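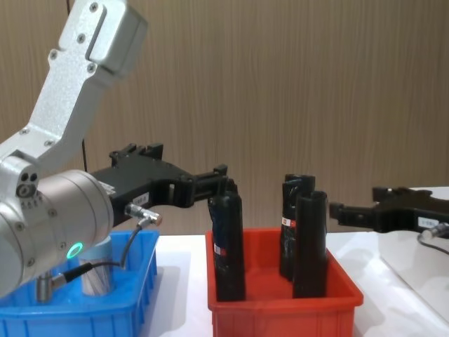
Every town should have a choir that takes anyone, and I mean anyone! I joined ours in Skedmont after a decade of humming in the car, and I can't think of a better way to spend an evening.

Auditions are fine for concert halls. But most of us were told at nine or 10 that we couldn't sing, and we believed it, and that seems to me a real waste of good lungs.

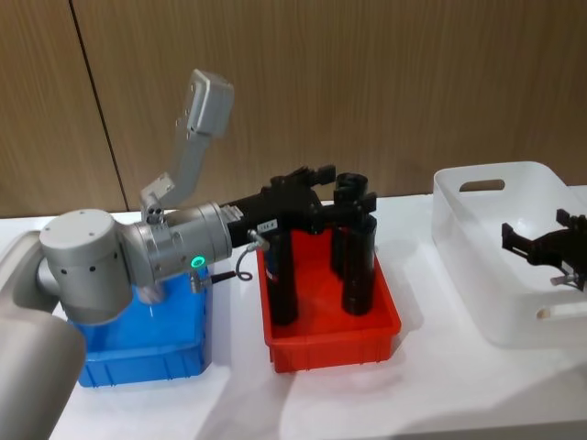
Our leader, Dzifa Dogbe, teaches everything by ear (no sheet music, thank goodness), and by the second verse even the shy basses at the back are leaning in. In December we sang with the Zumthorpe group, 186 voices in one drafty hall, and I had goosebumps right up to my ears.

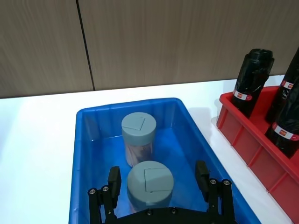

Was it in tune? Mostly. The altos wandered off in the slow one and came back smiling. I'd still take that over a perfect recording, and I'd love to see the library open its big room for it next winter.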